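The Trial Unit

Yung-ching Kan had been sent to Nastum to decide whether the company would renew the kitchen service, and she had until Wednesday to write it up. The service was called Ekel. It came as a robot, two arms, a maintenance plan and a monthly bill, and for that the office on the fourth floor got its dishes done.

"It's slow," said Ruwan Mondal, who had signed for it in April. "I'll say that before you do."

"How slow?"

"You'll have time for your coffee."

She put her bag on a chair and opened the trial log on her laptop. The log had 596 entries. Most of them said the same thing in the same words, so she sorted them by length and read the long ones first. A fork under the rack. A mug put back on the wrong shelf. A call to Ondov, who made the unit, answered after 67 minutes by a man who asked whether it was plugged in.

"Was it?" she asked.

"That time, no."

She laughed and wrote it down anyway. A support line ought to pick up faster than that, plugged in or not. Then she turned her chair so she could see the sink, and stopped reading for a while.

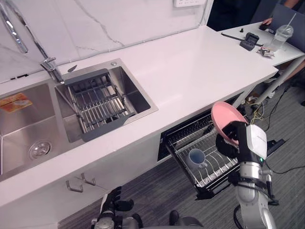
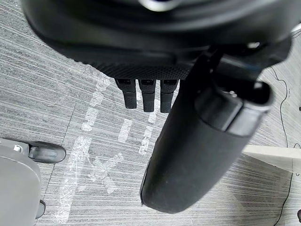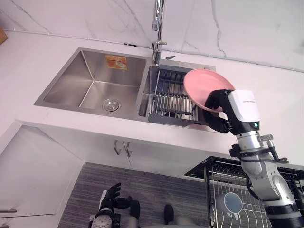
"Do people mind it?" she asked.

Ruwan thought about that. "The first week they stood and watched. Then they complained about it. Now they leave it their cups and go back to work. I think that means they like it."

"Or they've stopped looking."

"Maybe. I've stopped looking at the copier and I'd still want one."

The renewal was priced at 3,256 a quarter. Yung-ching had the old contract beside it, the one for Mak, a cleaning firm that used to send a woman in the evenings. Mak had cost less. The woman had also wiped the tables, watered the plant by the elevator and told people when they were low on soap. Ekel did none of that. It was a line in the offer under Future Features, and Yung-ching had reviewed enough offers to know how long a thing could stay on that line.

"What happened to her?" she asked.

"Who?"

"The one from Mak."

"She's at the dental place downstairs," Ruwan said. "I see her in the elevator. She asks me how the robot is."

"What do you tell her?"

"I tell her it's fine. She asked once if it had broken anything, and I said nine plates. She looked pleased."

Yung-ching checked. The log had all nine, with the dates, and all nine were in the first month. After that there were no breakages. She went through the entries a second time to be sure, because a clean run like that was sometimes only a person who had quit filling in the form. But the entries kept coming, short and dull, in Ruwan's initials.

"You wrote every one of these?"

"Somebody had to. I stay late anyway."

She looked at the times. Seven in the evening, eight, once a little after ten. The offer promised a kitchen that needed no attention from staff, and she put a mark next to that sentence.

"If I recommend they keep it," she said, "I'm going to say Ondov has to do its own log. And somebody has to water the plant."

"The plant's dead."

"Then a new plant."

He nodded slowly, as if he were working out where it would go. Yung-ching saved her notes under the heading Renew, With Conditions. She hadn't decided to until she typed it — and she sat for a minute to see whether she wanted to change it back. Then she asked him where they kept the coffee.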